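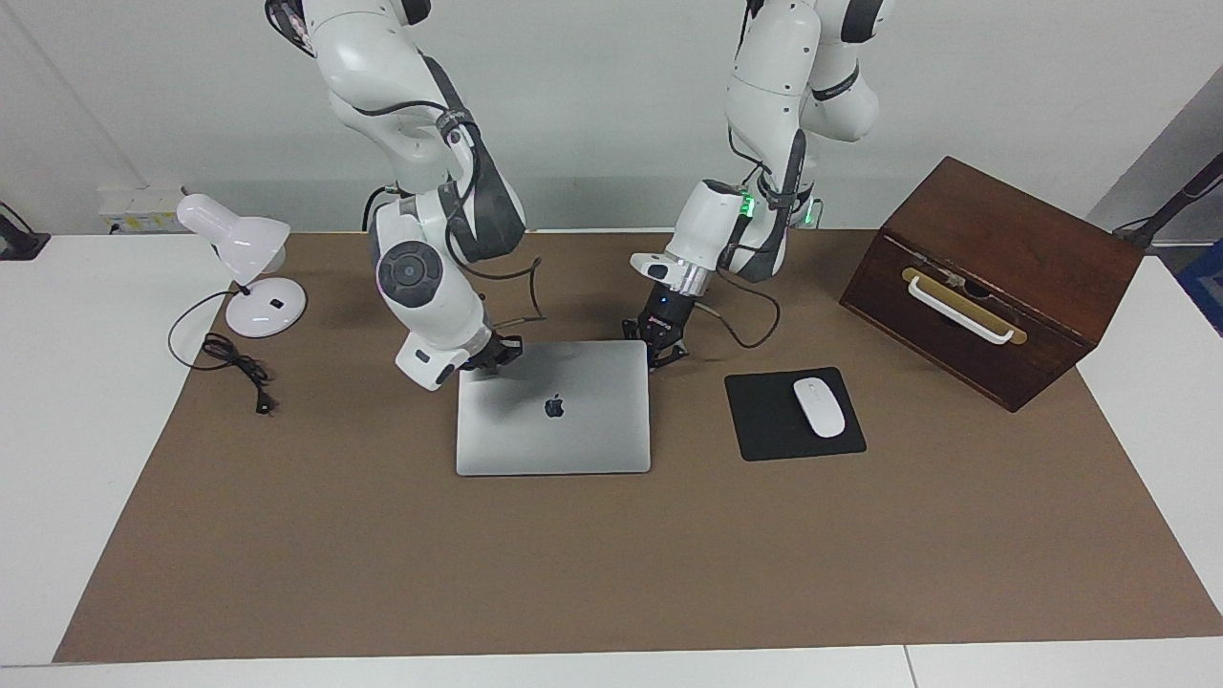
Setting Out and Clearing a Shared Desk

Guidance for staff and visiting members
Prepared by Manouchehr Kiani, Reading Room Services
Revised October 15, 2022

Purpose of this guidance

The desks in the Panagiotou Reading Room are shared. A desk may be used by three or four people in the course of a day, and each of them is entitled to find it in the same order. The steps set out below apply to every desk that is furnished with a laptop, a mouse and a lamp. They should be followed when a desk is opened, when it is handed from one reader to the next, and when the room is closed at night.

Members who bring their own computers should follow the sections on the lamp, the desk mat and the mouse, and may disregard the remainder.

What you will need

One dry microfibre cloth
One cloth lightly dampened with clean water
A soft brush, such as a clean paintbrush
A reusable cable tie

Household sprays, bleach and scouring pads must not be used on any item in the room. The cupboard by the door holds spare cloths. Used cloths go in the bin beneath it and are sent to be washed on Fridays.

Step 1. Close the laptop and make room

Save any open work and sign out before closing the lid. Lower the lid with one hand placed at the middle of its front edge. Do not press on the corners. Before the lid comes down, check that no pencil, paper clip or earphone has been left on the keys; a single staple is enough to crack a screen.

Leave the laptop flat and closed while the rest of the desk is attended to. Cups, bags and loose papers should be taken off the desk altogether. They should not be stacked on the lid, even for a moment.

Step 2. See to the lamp and its cord

Switch the lamp off at the base and unplug it at the socket. Where the lamp has been in use, allow 20 minutes before touching the shade. Wipe the shade from top to bottom with the dry cloth, holding it steady with the other hand, and then wipe the base.

The cord should be gathered into a loose coil. Tight winding around the base strains the cord at the point where it enters the lamp, and two lamps were withdrawn last December for this reason. Lay the coil beside the lamp and fasten it with the cable tie if the desk is to be left overnight.

The lamp stands on the far side of the desk from the mouse. For left-handed readers the two may be exchanged, and should be put back afterwards.

Step 3. Clean the desk mat

Brush crumbs and eraser dust towards the front edge of the mat and collect them in the hand or on a sheet of paper. Wipe the mat with the damp cloth in long, straight strokes, working from the back to the front, and follow at once with the dry cloth. Small marks that do not lift at the second attempt should be left alone and reported. Rubbing harder will leave a shiny patch.

Creases in a mat will usually settle if it is laid flat and left clear of heavy objects. A mat that has begun to curl at the corners should be turned over for a night. When the mat is back in position, its edges should run parallel to the edges of the table.

Step 4. Open the laptop and place the mouse

Set the laptop near the middle of the mat, square to the reader's chair, and raise the lid. Dust between the keys is loosened with the soft brush, used dry and drawn along each row in turn. The trackpad and the palm rests may be wiped with the damp cloth, provided that it has been well wrung out. The screen is cleaned only with the dry cloth.

The mouse pad lies flat at the side of the laptop, and the wireless mouse rests on the pad with its front end pointing away from the reader. The bare mat should not be used for the mouse, as it wears the feet and leaves grey lines that are difficult to remove.

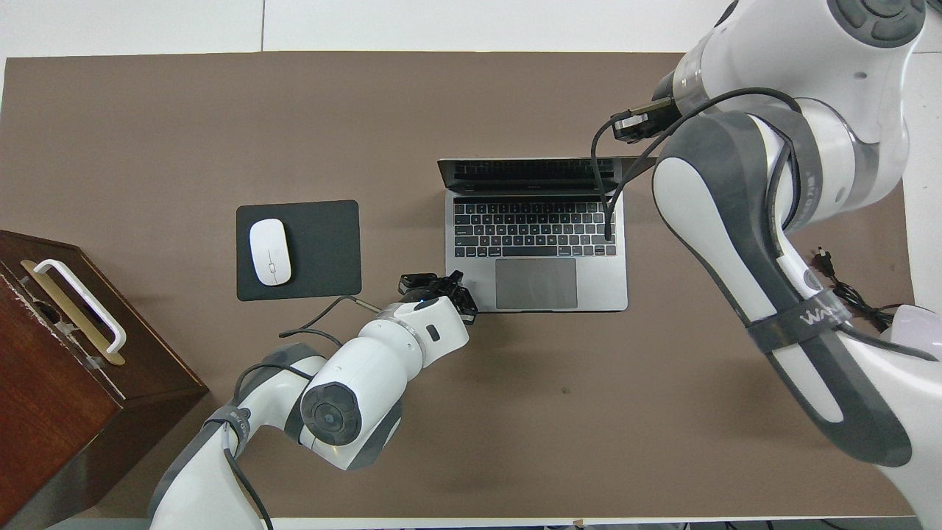

Reading Room Handbook, Issue 61

Step 5. Put the wooden box in its place

Wooden boxes are kept at the side of the desk, clear of the mouse pad and within easy reach. Those with a handle on top should be lifted by it, with the free hand supporting the underside. The boxes are old and their finish marks easily – they should never be dragged across a table, nor wiped with anything wetter than a barely damp cloth. Scuffs along the edges are to be expected and need not be reported. A loose handle or fitting should be.

Nothing is to be placed on top of a box.

Step 6. Final check

Before leaving the desk, please confirm the following:

The lamp is switched off and its cord does not hang over the edge
The laptop is closed, unless a reader is waiting to use it
The mouse is on its pad
The mat is straight and dry
The chair is pushed in

Sign the card in the desk holder and add the time. Cards are collected each morning.

Reporting faults

Faults should be entered in the book at the enquiry desk, giving the desk number and a short account of the problem. Please do not attempt to repair lamps, plugs or computers. Spilt liquid must be reported immediately, and the laptop should be left switched off until it has been examined by Afshin Soltani or another member of the technical staff.

Replacement mats are ordered twice a year. Requests received after the order has been placed will be held over to the next – a mat that is merely faded will not normally be replaced.

Printed copies of this guidance are available at the enquiry desk. A large-print version may be requested from Reading Room Services, Room 200.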